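The kitchen you can't talk in

Went looking for a quiet kitchen. Didn't find one. Seven weeks of open houses, showrooms and friends' places, ears open, and the thing I kept hearing was everything. Spoons. Chairs. A fridge in the next room that sounded like a truck idling.

We knocked the walls down, is what happened. Half my street in Brornen did it, one after the other, and so did we. Out went the carpet in the dining end, out went the curtains, the lino, the old cork tiles. In came stone and tile and glass. Lovely to wipe down. Terrible to have dinner in.

The people who live with it have their workarounds. Kettle gets boiled before the news, not during. Dishwasher goes on at 10 p.m. and everybody heads upstairs. One family of five on my street has banned metal mixing bowls outright. Another eats on the back deck until the first frost and then just puts up with it.

And grandparents stop coming. Heard that one more than once. Anyone with hearing aids gets the clatter and the talk all at the same volume, and after an hour they're worn out and want their coat.

The fixes are boring, which is probably why the showrooms don't push them. I asked at Mikkelsen, the big kitchen place off the highway, what they had for noise. Got shown a quieter tap. Next question. Nobody on the floor had been asked before, or so they said, and they had 143 door samples on the wall behind them.

Celtano, the tile importer, was more use. They keep a basket of felt pads by the till and hand them out free. Stick them under chair legs, change them when they get hairy. That's the cheapest thing on the list and the one I'd do tonight.

Then a rug. A real one, thick, with a pad under it, somewhere people don't spill too much. Ours cost $200 and the differnce was immediate — the dog noticed, I swear. Curtains next, heavy ones, even if you never close them. Cork mats inside the cutlery drawer. Books on an open shelf, cookbooks will do, the fatter the better.

If there's money left, look up. Ceilings are the big bare surface everyone forgets. I had a quote from Botitz for fabric panels over the table, $2000 installed, and winced, and then went round to a house that had them and heard a toddler drop a saucepan lid. Just a clunk. Still thinking about that clunk.

What I wouldn't do is rip out the tile. Its down, it's paid for, it's cool underfoot in February when the rest of the house is an oven. Same with stone tops. Put a board under whatever you're chopping, a tea towel under the mixer, and leave it be.

We ate inside on Wednesday, six of us. Rug down, felt on, curtains up. My mother stayed for pudding.

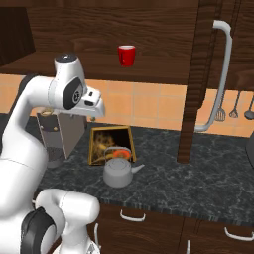
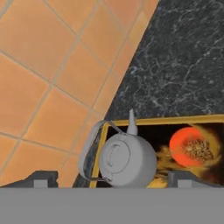 Rendered kitchen views. Second one: square tiles in warm orange, dark veined marble on the counter.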